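Site Visit Report: Open Day at the Stirnitow Robotics Workshop
Unit 2, Automation in Everyday Settings

1. Purpose of the visit

Our class went to the Stirnitow workshop in August as part of the unit on service robots. Each group had to pick one demonstration, watch it from start to finish, and report on how the task was set up and what could go wrong. Our group chose the table clearing demonstration, run by the Reuter team. The other choices were a sorting line and a mobile cart that drove a loop between the two halls.

2. Getting there

We took the bus from Flulside and arrived a little before 10 a.m. The organizers said 213 visitors had signed up for the morning, so the first hall was crowded and hard to hear in. We had to wait for the second round of the demonstration.

3. How the demonstration worked

The arm is called Taltemlow. It has a two-finger gripper and a small camera on the wrist. Its job is to pick up drinkware from a table and move it to a tray. In the round we watched, a person guided the arm with a hand controller. The team records these guided runs and uses them later to train the arm to work by itself. They had 39 runs recorded for this task before the open day and told us they want at least 300.

The operator explained that glasses are harder than cups for two reasons. A clear glass is difficult for the camera to separate from the table behind it, and if there is liquid in it, the arm has to keep it upright the whole way. Slow movements help, but they also make each run longer.

4. What we observed

We watched on the screen that shows the wrist camera view. It is a strange angle at first – the fingers stay in the same place and the table seems to move under them. With the gripper open, the operator lined up the small glass of water between the two black finger pads. A taller white cup stood farther back on the same table. The glass threw a pale patch of light onto the brown surface, and our group talked about whether a trained system might confuse that patch with part of the object. The team said reflections do cause trouble, mostly near the windows.
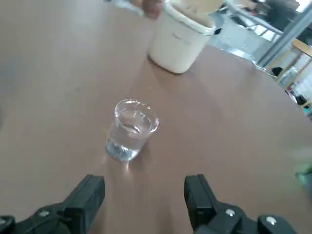 5. Problems and limits

The demonstration only covered one table. We did not get to see the arm work without an operator, so we cannot say how well the training carries over. The noise also meant we missed part of the answer about grip force. We wrote to the team afterward to ask about it and will add their reply to the appendix if it comes before the due date.

6. What we would do differently

Next time we would prepare our questions in writing and split the group, with one half watching the screen and the other half watching the arm itself. Most of us looked only at the screen – our notes on the arm's joints are thin as a result.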